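Revision note, 3/3/19: replaces the September draft of this section.

## 4. Setting up a two-arm clearing task

This section covers the Justo planner when both arms share one table. It assumes Skikosska is installed on the control computer and that the head camera and both arms have been calibrated as set out in section 3. Single-arm tasks don't need any of the steps below.

### 4.1 Define the table

1. Open the task file and set `surface` to `plane`.
2. Run `justo fit-plane`. The command takes 100 depth readings and saves the height and tilt of the table top.
3. Check the fitted edge against the camera view. A white top with a dark front edge, such as the one used in this section, normally fits at the first try.
4. Set `keep_out_below` to `true`. The planner will then refuse any path that takes a gripper or elbow under the table top.

**Caution:** The keep-out zone applies to the arms only. It doesn't detect people. Keep hands and feet clear of the arms whenever the drives are on, and keep the stop button within reach.

### 4.2 Load the object classes

1. Load the class list `household_waste`.
2. Start the viewer with `justo view --labels`.
3. Wait until each label stops flickering, then press **Hold**.

A working set for clearing should mix easy and hard items. A clear bottle, a crumpled tissue, a flat piece of cardboard and a shiny snack wrapper will between them exercise most of the perception settings.
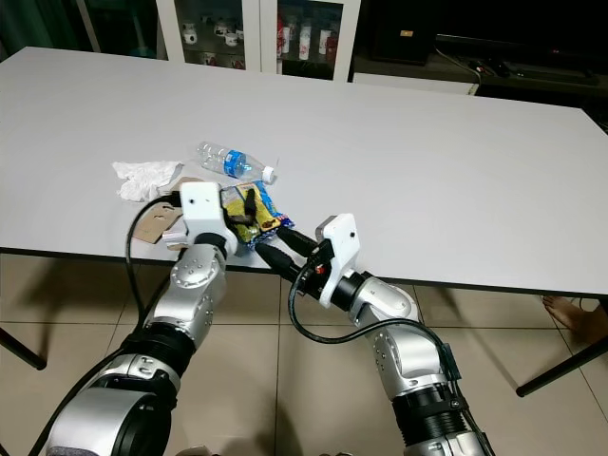
Clear plastic is the class most likely to drop out, as the depth reading passes through it. If a bottle loses its label, turn on `fill_from_colour`. The mask is then taken from the colour image, and the cap and the printed label help to fix the outline. Crumpled wrappers give the opposite trouble: glare splits one item into several. Raise `merge_distance` one step at a time until a single outline is left.

**Note:** Don't raise `merge_distance` so far that neighbouring items join up. The planner will treat them as one object and choose a grasp point in the gap.

### 4.3 Assign the arms

1. Set `arms` to 2.
2. Choose a sharing rule:
 - `split` gives each arm its own side of the table.
 - `nearest` gives each item to the closer gripper.
 - `joint` allows both grippers to approach the same item.
3. If you choose `joint`, set `min_gap` to 22 (millimetres). This is the smallest distance allowed between the fingers of one gripper and any part of the other.
4. Enter the cable allowance for each arm. Cables that loop away from the arm need the `wide` setting.
5. Run `justo dry-run` and watch the planned paths in the viewer before switching on the drives.

If the dry run stops with error 102, the two paths cross inside the minimum gap. Change the order of approach first. Lowering `min_gap` is allowed on the Hokach gripper driver but will slow both arms to half speed. 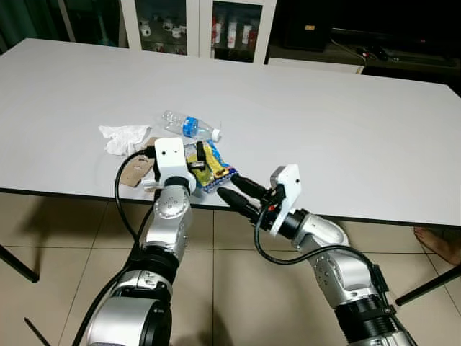 Pavlović asked during review whether `joint` should be the default, and said that in their own trials one arm often sat waiting while the other worked through a crowded patch. The default remains `split`. With `joint`, the planner has to check both arms against each other at every step, and planning time goes up sharply when items lie close together.

### 4.4 Save the set-up

1. Press **Save task** and enter a name without spaces.
2. Copy the log folder if you changed any perception setting.
3. Repeat 4.1 if the table or the robot base is moved. The saved plane isn't updated automatically.

Grasp force and release height are set in section 5.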